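**Skornis Public Schools to Open Life Skills Program at Carrier Middle School**

FOR RELEASE 4/1/26

SKORNIS – Skornis Public Schools will open a life skills program for sixth, seventh and eighth graders at Carrier Middle School in the coming school year. The school board approved the program at its last regular meeting. There is no fee for families.

The program replaces the nine-week home economics elective, which Carrier dropped when its last full-time teacher in the subject retired. Students in the new program will take one class period a day for the full year. Units cover cooking and kitchen cleanup, laundry and mending, household budgets, basic repairs and reading a lease or a bill.

Carrier has 323 students. The district expects to place 66 of them in the program in its first year, divided among three sections, one for each grade. If more students apply than there are seats, places will be drawn by lottery within each grade. Students who are not drawn will go on a waiting list and will have first choice of seats the following year.

"Parents have asked for this at nearly every open house I have held," said Audrey-Anne Leclerc, principal of Carrier Middle School. "They want their kids to be able to cook a meal and clean up after it, and they want them to know what a checking account is before they have one. We have the room for it on the first floor and we have a teacher who wants to do it."

The teacher is Keegan Fraser, who has taught seventh grade science at Carrier and is certified in family and consumer science. Fraser will teach all three sections. The district is hiring a replacement for his science classes and has posted the opening on its employment page.

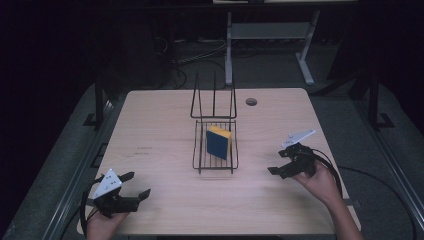 Fraser wrote the course plan over the past school year with help from teachers at the high school, where students can continue with culinary arts or personal finance. Each section will begin with a kitchen unit. Students will work in groups at five stations and will be graded on safety, food handling and cleanup as well as on the finished dish. Cleanup is taught as a lesson of its own, with plain equipment of the kind most families keep by the sink, such as a black wire dish rack and a yellow sponge with a dark blue scouring side. Students will learn which pans can be scrubbed with the rough side and which should get only the soft one, how to stack dishes so they drain, and when a sponge should be thrown out.

"I want the work to look like what they have at home," Fraser said. "If a student can only do it with school equipment, I haven't taught much."

Room 5, a former art room, will be converted for the program over the summer. The work includes new sinks, two additional ranges, a washer and dryer, and an accessible work counter. Clirkodico, a Skornis contractor, has been hired for the plumbing and electrical work. The district will pay for the project out of its building fund and does not plan to ask voters for additional money.

Supplies will come to $600 a month, paid in part by a grant from the Jultico Fund, which supports classroom programs in the county. The grant covers the first two years. After that the cost will move to the school's regular budget.

Students with food allergies may take part in every unit. Families will be asked to list allergies on the application, and recipes will be adjusted for the whole section. No nuts will be used in the classroom.

Applications will be available in April at the Carrier main office and on the district website, in English and Spanish. Current fifth graders at the district's elementary schools will receive a paper copy to take home. Families who are new to the district must complete enrollment before they apply. Lottery results will be mailed before the end of the school year.

An information night for parents and students will be held in the Carrier cafeteria before the application deadline. The date will be posted on the district website and sent home with students. Spanish interpretation will be provided.

**Contact:** Main Office, Carrier Middle School, Skornis Public Schools

###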